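Category: Set-up guides > Before you order

Dasuvix Picking Cell: Set-up Guide
Section 2. Planning the purchase and the budget

This section is for the person who prepares the order. Please read it before you ask Kollár for a quotation. The mechanical installation is in Section 3 and the first start is in Section 5.

2.1 Who should take part

The order form needs two signatures, one from the person who will use the cell and one from the person who pays for it. In our experience at Urnitz these are seldom the same person, and they do not always have the same list in mind. Let them sit together once with the form before it is sent.

2.2 Steps before the order

1. Measure the table where the bin will stand. Write down the length, the depth and the height from the floor. The table must not move when you push it by hand from the side.

2. Decide on which side of the bin the arm will be mounted. This changes the length of every cable in the order, so it must be decided first.

3. Collect the objects you want to pick. Take the real ones, not drawings. Include at least one soft object, for example a piece of cloth, if you will ever need to pick such things. The choice of fingers depends on it.

4. Fill in the object sheet (Rataden form 409). For each object write the largest side, the smallest side and the weight. If the object has no fixed shape, write "soft" in the place of the smallest side.

5. Measure the distance from the arm base to the place of the control cabinet, along the way the cable will really go. Add the loops. The cable at the wrist must have enough spare length to follow every turn of the last joint.

6. Send the sheet and the measures together. A quotation made from only one of them will have to be made again.

Note: The emergency stop on the pendant must stay within reach of the operator. Plan a hook or a shelf for the pendant and put it in the budget. It is a cheap part and it is forgotten very often.

2.3 What is in the price and what is not

The base price includes the arm, the control cabinet, one pendant and one set of fingers. It does not include:

- the bin
- the table
- clamps for holding the bin
- cable holders and tape
- a second set of fingers
- transport and the first calibration

Please put the small things on a separate line in your budget. When they are hidden under "other", the finance office will cut them, and then the cell waits for a clamp.

Caution: Do not buy the bin before the reach of the arm is confirmed in writing. A bin with high walls can make the corners impossible to reach, even when the floor plan looks correct.

2.4 Choosing the bin

A metal bin lasts long and keeps its shape. Its surface can be shiny, and it will show scratches with use. If your cell uses a camera from above, ask for a matte finish and have a sample sent to you first. Sloping walls help the objects to slide back to the floor of the bin, but they also make the usable floor smaller. Order by the size of the floor, never by the size of the opening.

Spring clamps are enough for light test work. For production, plan a fixed mounting and count the time of the fitter.

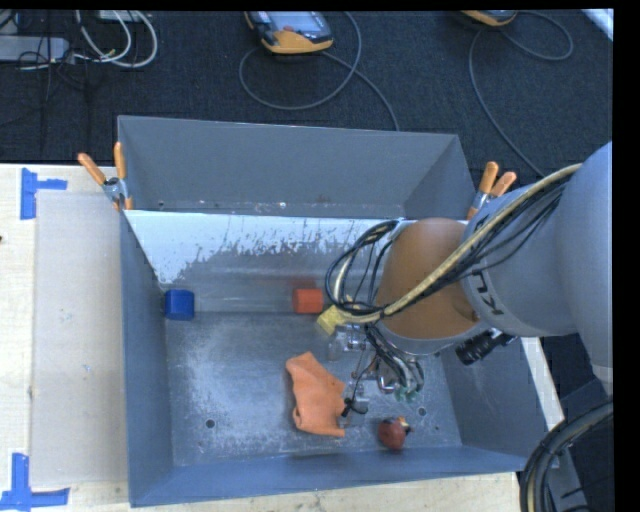
Fig. 2. Metal bin with sloping walls, held by spring clamps, with blocks and a piece of cloth for picking. The arm comes in from the right.

2.5 Spare parts for the first year

Fingers and wrist cables wear before everything else. Order 2 spare sets of fingers with the cell, as they then travel in the same box and you pay the transport once. The wrist cable can be ordered later, but the delivery is slow in November, when many customers spend the rest of their yearly budget.

Caution: Fingers from the older series have a different screw pattern. Check the letter on the bag before you sign for the delivery.

2.6 Approval

When the quotation arrives, compare it with your object sheet line by line. Questions about prices go to Selina Eder, questions about reach and fingers go to Svatopluk Murín. Write the quotation number in the subject of your message.

Section last changed: Mar 17, 2021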